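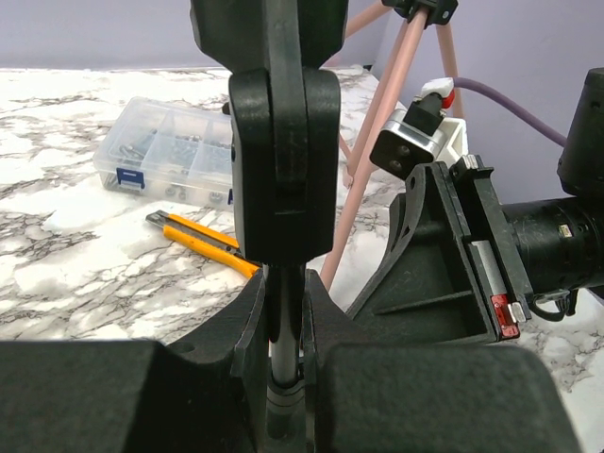

The wrist camera's view of the marble-pattern table, with the parts box at the back and the utility knife in front of it.

Skyrme Tabletop Examples: Frequently Asked Questions

For people driving an arm in the Clukoneck room, people thinking about it, and people who were forwarded the link and are being polite.

What am I signing up for?

You steer a robot arm through small chores on a table while the system records what the cameras saw and what the joints did. One chore, start to finish, is one example. We want 3,000 of them before we train the next version of the model, and we have more than 700. You can see why there's a sign-up form.

What kind of chores?

Tidying, mostly. Pick up a knife and lay it down next to the box. Slide the box toward the wall. Move something out of the way of something else. The full task list is in Stamix, worded as you'd say it to a helpful teenager, and graded from "easy" to "bring a snack."

Do I need to know anything about robots?

No. Our best driver to date came from cake decorating. Our slowest has a doctorate in control theory and kept stopping to think about it.

Why does the gripper take up half the wrist picture?

It's bolted next to the camera, so the camera sees a lot of it. The model needs to learn where the fingers are in relation to the thing they're reaching for, and a view with no fingers in it would be prettier and less useful. New drivers complain about this for the first twenty minutes and then stop noticing.

I can't see the object behind the gripper. What now?

Use the overhead view on the second monitor, or back off a little and come in at another angle. Please don't do the last part from memory. The model can't learn from what you remember, only from what was recorded, and an approach made blind teaches it to make approaches blind.

Is the utility knife safe to use?

Keep the blade retracted at all times. Check it before each session, with your eyes and at a reasonable distance. If it's out, stop, press the pause bar and close it by hand with the arm powered down. The arm has no business with a live blade and neither do you, really.

Do I have to open the parts box?

Only if the task says so. Most of the box tasks are done with the lid shut. The lid is see-through, so the model gets a view of screws and other small hardware it isn't allowed to touch yet. The opening tasks are kept for drivers with a few sessions behind them, owing to an afternoon in May when we learned how far a washer can roll.

What if something does spill?

End the recording, mark it "reset," and pick up the pieces by hand. There's a magnet on a string in the top drawer. Not everything in the box is magnetic, so there's also your knees.

Should I clear the other equipment off the table before I start?

No. Leave stands, brackets and cables where you find them unless the task sheet says to move them. If every example is recorded on a bare table, the model will expect a bare table, and then it will meet somebody's desk.

The exception is a cable lying where the arm needs to travel. Call the room lead for that one.

How long is one example?

Anywhere from a few seconds to a minute. If you're past a minute on an easy task, stop and start over. Long recordings full of hovering are the most common reason for rejection.

What makes a good example?

A steady approach, a clean grip, a deliberate release and a short pause at the end with the fingers clear. It needn't be elegant. We'd like it to look as though you meant it.

I missed the grip and got it on the second try. Delete it?

Keep it! Tag it "recovery." Those are worth having, and people throw them away out of embarrassment. A model that has only watched perfect grips has no idea what to do after a bad one. Delete only when the arm hit something, the wrong task was loaded, or you sneezed on the controls. (There is a tag for the sneeze. It has been used.)

Can I do the same task over and over? I've gotten good at it.

Up to eight times in a session. After that Stamix hands you a different one. Turn the object between tries and set it down somewhere new, including places you find annoying. Fifty copies of the same motion count as fifty on the chart and as about one in training.

Who looks at my recordings?

Esperanza Yazzie reviews the first batch from every driver and writes notes. The notes are short. "Too fast near the lid" is a normal one and "fine" is high praise. After your first batch we spot-check.

Is my voice or face recorded?

The cameras point at the table and there is no audio. Your hands may wander into view during a reset, which gets trimmed out. What you call the arm under your breath is between the two of you.

What is Utum?

The model. It was the name of a folder, and then it was too late.

How is Utum doing?

It can find the knife. It can often pick up the knife. Putting the knife down has been a philosophical difficulty – it holds on for a while, as if waiting for a better offer. We think the early drivers released too abruptly for the moment to register, hence the fuss about deliberate releases.

What happens at 1,000 examples?

We run a trial training and see which tasks are thin. The task list will probably change after that, so don't get attached to your favorite. There will also be a sheet cake, iced by our best driver.

The arm has frozen and the screen says "hold." Did I break it?

Almost certainly not. It means the arm met more resistance than it liked. Let go of the controls, wait for the light to go green, back straight up and carry on. If it happens three times in a row, get the room lead and leave everything where it is, including the thing you're tempted to nudge.

How do I book a slot?

Through the Stamix calendar. First-timers should pick a morning slot, when the room lead is free to sit with you. Closed shoes, long hair tied back, coffee on the shelf by the door and no closer.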